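February
Notes by Pramila Garg, for the Equipment Planning unit

Session 4. Budgeting a tabletop manipulation cell

Picking up from last time. We had the arm quote from Siltileck and everybody wanted to start there. Don't. Start with the task list, then the table, then the arm. The arm is the line people look at but it's the small stuff that gets approved late and holds you up.

Three headings for your sheet:

Fixed: arm, gripper, cameras, controller, table.
Consumed: things that get crushed, emptied, torn, lost.
Time: resets, cleaning, relabeling, somebody walking to the store.

Most student budgets last year had the first heading and nothing else. Sarla Bhatt's group was the exception, ask her for the spreadsheet, she's happy to share it.

Work surface. Hard tops are cheap and wipe clean, but light things skid when the fingers touch them. Carpet or felt holds them better and is kinder to a gripper that comes down too far. Downsides: pile picks up crumbs, and it changes shade when it gets brushed one way or the other, so your vision people will complain. Budget a spare piece. Same material, bought at the same time, becuase the next roll won't match.

Object set. Buy ordinary things. Mix of rigid, soft, tall, flat. Include a few with cords, cords are hard and you want to find that out before acceptance testing. 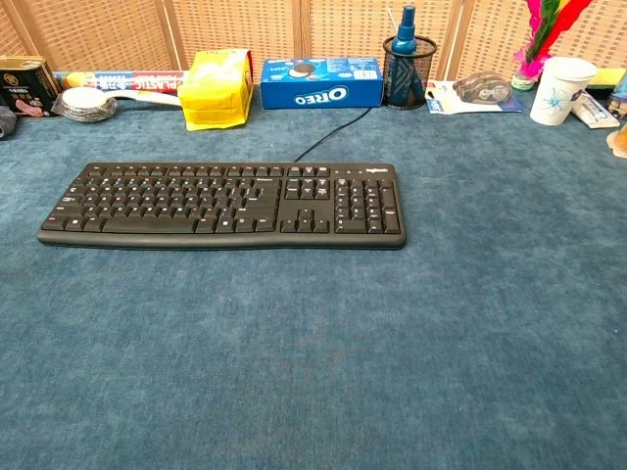
Fig. 1. Logitech keyboard on the carpeted work surface, other objects along the rattan partition.

Look at the cable when you plan the reach envelope. It runs back as far as the Oreo box, so a move on the keyboard could become a move on something else. Either add cord clips to the list or write the cord into the task. Decide before ordering!

Food boxes, tissues, tape, paper cups: all Consumed. Price them by the month, not once. Keyboard goes under Consumed too if it gets handled every day, put down one spare.

Worked numbers (Rathore cell, use these for the homework):

Object set, first purchase: $263
Replacement sets over the project: 4
Gripper pads, cameras mounts, cabling: $2,701
Lead time on pads from Pilel: almost 11 weeks

The lead time is what hurts. Order pads with the arm, same PO if purchasing lets you. Fluvia will quote faster but minimum quantity is higher, check whether you'd use them up.

Things to ask any vendor, in writing:
- is the gripper priced with fingers or without
- what voids the warranty (soft surfaces? dust?)
- who pays shipping on a return
- training, included or per visit

Homework: full sheet for the Rathore cell, all three headings. Replacement sets at the first-purchase price, no discount. Put your assumptions on a seperate tab. Bring a printed copy, we'll swap and mark each other's.

Next session: leasing vs. buying, and how to read a service contract.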